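Anitha Panicker
@anithapanicker
Saturday, February 17, 2018

OK so a few of you asked what I've been doing all winter besides complaining about my shoulders. Short version: I teach robots chores. Long version is this thread — get a drink.

The project is called Masum. The job is showing a two-armed robot how to do something by doing it with the robot, over and over, while everything gets recorded. No typing "pick up shirt" and going home.

There are two ways to show it. One, you grab the arm and push it through the motion with your own hands. Two, you sit at a pair of smaller handles and the big arms copy you.

Pushing by hand is great for one arm and a simple reach. Open a drawer, press a button, done. With two arms and a floppy piece of cloth it's miserable, your own hands end up exactly where the cloth needs to go (ask me how many times I've wrapped a sleeve round my wrist).

So for laundry it's the handles. My first day at the Dakberg site I thought I'd be a natural because I worked retail for years and can fold a sweater in my sleep. Ha!! You can't feel the fabric. You're pinching something from a chair and guessing from how it moves.

My cousin Revathi Panicker got the hang of it way before me and I'm still a little sore about that. Her trick is going slow at the start and then not stopping. If you pause to think, the pause gets recorded too, and then the robot learns to stand around.

We had a target of 900 clean demos for the hanger task. As of last night we're at 2,468 attempts of everything put together, and don't ask me what share of those I'd show my mother.

Things I throw out: me dropping the hanger, me poking the hanger through the wrong opening, me sneezing. Things I keep: a bad first pinch that I fixed. Revathi and I argued over that one for a whole lunch and I won. You want it to see a recovery.

Also I change the starting position on purpose. Same shirt, same spot, same angle 40 times in a row and you've taught it one very specific shirt on one very specific day.

Anyway, hanger duty. One gripper on the cloth, the other working the hanger into the neck. Hardest part of the whole task for me, by a mile.
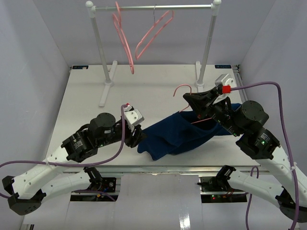

Can one person run both arms at the same time?

One person does run both, one handle per hand. Splitting it between two people sounds easier, but we tried it and kept tugging against each other.

Next up is pants, with the clip hangers from Bangera. I've done 13 practice tries and my left hand has opinions.

If you want to try the handles, the Drernonholm open day is in July and I'll be there. Bring your own shirt, I'm sick of ours 😂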